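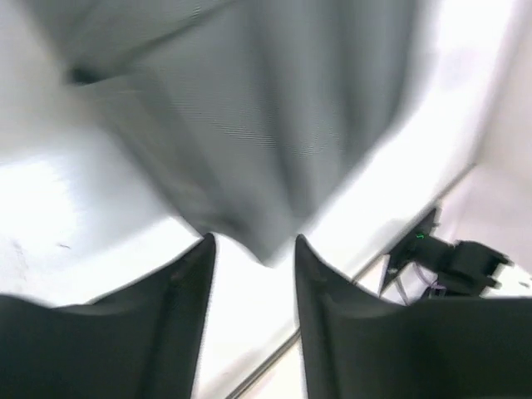 Grerkavia tenants' group questions "never wash" cloth claims

8 August 2023

Ndlovu says its new Matell household cloth needs washing only once in 20 uses. The Grerkavia Tenants' Group would like to know who worked that out, and on whose kitchen floor.

The claim has been on the packet since April. We wrote to ask for the test results and were sent a leaflet. It mentions a survey of 858 households, of which 809 were "satisfied" – with what, it does not say. Most had been given the cloths free. 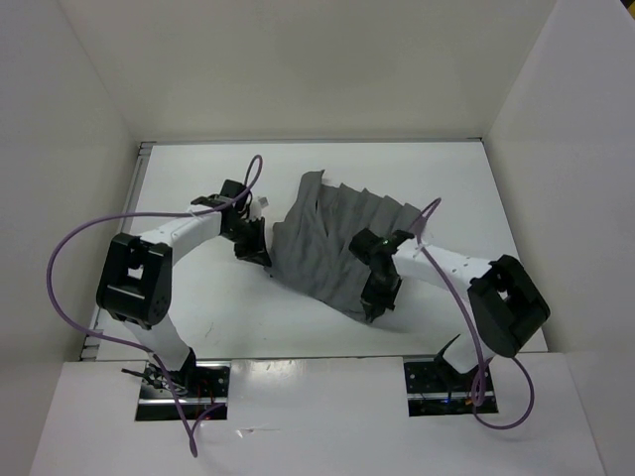

Our members pay full price, and many bought Matell on the strength of that promise. "I'm happy to be proved wrong," said Naledi Mabuza, who chairs the group. "But a satisfied customer is not a test, and I'll go on washing mine."

We are asking Ndlovu to publish its method, or take the wording off the packet before the Avuvora shops restock in the autumn.

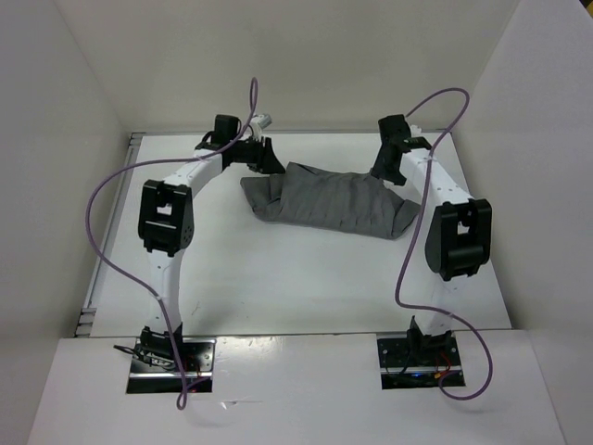

Grey cloth on a white work surface.

Copies of our letter and the leaflet are available from the group on request.

ENDS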